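## 4. Comparing Finger Pads on Small Parts

This is the fun chapter! By now you have both hand-held grippers talking to the logger and you know what a clean open-and-close feels like. Now you get to find out which pads you like, and small, fiddly things are the best way to do it.

You will need:

- both grippers, charged to at least 90 percent
- the Menon pad set (soft and firm)
- a handful of small items: rings, a bracelet, a length of cord
- a soft surface with some give, such as a blanket

**Note:** A hard tabletop makes the firm pads look better than they are. Delyth Watkins ran her first comparison on a bare bench and had to redo the whole thing on fabric.

### 4.1 Fit the pads

1. Power off the gripper.
2. Slide the old pad up and off the finger. It should come away by hand.
3. Press the new pad on until it clicks, then do the other finger.
4. Power on and close the jaws slowly. The two pads should meet along their full length.

**Caution:** Keep your fingertips away from the linkage arms while the jaws move. The pinch point is at the inner pins, and it is stronger than it looks.

### 4.2 Run the pickup test

1. Lay the items out with a little space between them. Leave a few inside an open box so you also get to try reaching over an edge.
2. Start a new session in Losteo and type the pad name in the first field.
3. Pick up each item six times with the right gripper, then six times with the left. Set it down gently — dropped items count as a miss.
4. Save the session before you change pads.

Cord is my favorite test item by far. Grip it across the middle and let the ends hang where they like.
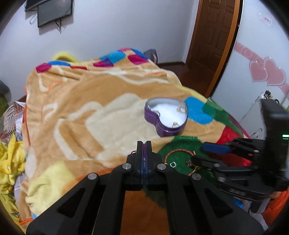
If it slides when you tilt your wrist, raise the grip force one step and try again. Soft pads usually need less force on cord and a bit more on smooth metal, so don't carry one setting over to the other.

Rings are harder. Come in from the side with the jaws open just wider than the band, and let the fabric sink under the lower finger. Kieran Fothergill tips the ring up on its edge first, and after watching him I do the same.

### 4.3 Compare your results

1. Open **Sessions > Compare** and select one session per pad type.
2. Check the miss column first, then the average force.
3. Export the table if you want to keep it. Our own file has over 1,000 pickups in it now, and I still enjoy scrolling through it.

**Note:** If the force reading stays at zero, the pad is not fully seated. Repeat 4.1, steps 3 and 4. If the logger shows error 318, unplug the cable at the gripper end, plug it back in, and restart the session.

Leave your preferred pads on for Chapter 5, where you will set the closing speed.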